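**Gruber brings its gray Follmont surface finish to Vudby this July**

We're so happy to share this one! Gruber is opening a small showroom in Vudby, and the Follmont finish gets a wall of its own. It's a soft, cloudy gray for tabletops and shelves, made in seven shades, and we've been working on it for five years.

"I wanted a gray you could live with at breakfast," says Leopold Danzer, who mixed the first batch (and plenty of bad ones after it). "The blotches are my favorite part."

Doors open at 10 a.m., and visitors can take home a sample of any shade.
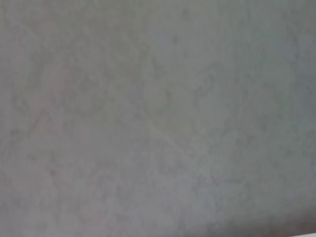
Can the finish go over an old tabletop?

Sand it lightly first, then brush on two thin coats.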